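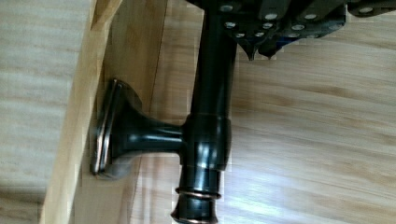
Welcome back, everyone, and thank you for sticking with me through last time's long wander into throw-ins. This session is about defending corners, and I want to begin with shape before we get anywhere near who marks whom. Most of you, when I asked for a sketch of your near-post set-up, drew a flat row of little crosses along the six-yard line, and a flat row is a fine place to start, but it leaves you short in the very area where most of the trouble begins. Think of the black fitting at the top of this page, with its long upright and that short thick arm coming off to the left and opening out at the end. Turn it on its side in your mind and you have what I'd like you to try first: a long line of players across the goalmouth, and a stubby arm of two or three sticking out of it towards the penalty spot, spreading wider the further out it goes. The line deals with the ball, and the arm gets in the way of the runners. Draw it a few times on scrap paper until it stops feeling odd.

Zonal, man-to-man and the muddle in between

You will hear people argue about these as if they were two religions, and I did a fair bit of arguing myself when I was younger and had louder opinions. In a purely zonal set-up each defender looks after a patch of grass and attacks whatever ball drops into it. In a purely man-to-man set-up each defender looks after an opponent and goes where he or she goes. Nearly every team you will ever coach or scout does a bit of both, usually with the best headers of the ball in zones and the others told to block or follow.

The zonal player gets to face the ball and attack it moving forwards, but often from a standing start, against somebody who has had a run of several yards. The marker can meet the runner early, though a good screen from a team-mate will lose them in a moment, and then you have someone free in front of goal and everyone looking at each other with their arms out. Please write both of those down, with the weakness next to the strength, as I'll be asking you to argue the side you don't like.

Yiğit Oral has kindly let us use his notes from a season with the under-18s at Lelari. He logged 400 corners against, from matches and from training games, and 385 of them didn't end in a goal. I find that cheering, and I'd like you to find it cheering too when you're standing on a touchline in February convinced that every corner is a disaster. What interests me more is his second column, where he wrote down who touched the ball first. Have a look through it before the practical. Some of his handwriting is a challenge, and I've pencilled in my best guesses.

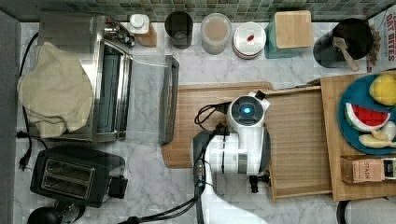 The second ball

We spend so long on the first header that the second ball gets forgotten, and a good many of the goals we'll watch together come from it. The clearance drops at the edge of the area, nobody has stepped out, and back it comes through a crowd with the goalkeeper unsighted. So every plan you hand in for this module has to say three things about the moment after the first contact: who goes to the ball, who holds the line, and what word the team uses to push out. I don't mind what the word is. "Out" works perfectly well, and so does "up", provided everyone uses the same one.

It also has to say what you do about the short corner. Remember that defenders must be at least 10 yards from the corner arc until the ball is in play, so your player going out to meet the short pass is always going to arrive a bit late. One player against two out there is a losing hand if you leave it too long. Decide beforehand which player from the line goes to help, and then decide who slides across to fill the hole. I've seen lovely plans fall apart on that last bit.

A clip to watch at home

The match is Lelari against Dusier, and the corner comes in the 64th minute. Watch it once at full speed without stopping, the way you'd see it from the bench, and write down what you think went wrong. Then go back and follow only the defender at the near post, then only the goalkeeper, then only the little group by the penalty spot. I'd be surprised if your first note survives all of that. Mine didn't, and I had been telling people for a good year that it was the goalkeeper's fault, for which I've since bought him a coffee.

Chie Okabe's group will present on this clip and Shigeru Morikawa's will reply, so those two groups should watch it rather more closely than the rest of us. Keep it to a few minutes each, please, and leave room for questions. Bring your sketches too, even the messy ones, even the ones with a shopping list on the back.
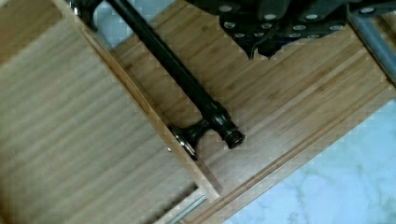 Tharushi Rathnayake wrote after the last session to ask whether leaving two players up the pitch at a corner is brave or just daft, and she put the case for it very well: "If I leave two up, they have to keep three back, so I've taken three heads out of my own box and it only cost me two." She added that her worry is the short corner, where she suddenly feels every missing body, and that her players hate it when they're a goal ahead.

I think she's right on the sum and right to worry, which isn't much help to her, I know. A lot depends on whether the other side really do keep three back, and plenty don't. My suggestion is to try it in training first, with a corner taker who has been told to go short whenever he fancies, and to ask the two players left up what they can see from there. They often notice the spare runner before anyone in the box does, and they can shout.

Reading for next time: the remainder of Yiğit's notes, and the two pages on goalkeepers' starting positions from the blue folder. Aitana Montes has the folder at the moment, so do ask her nicely.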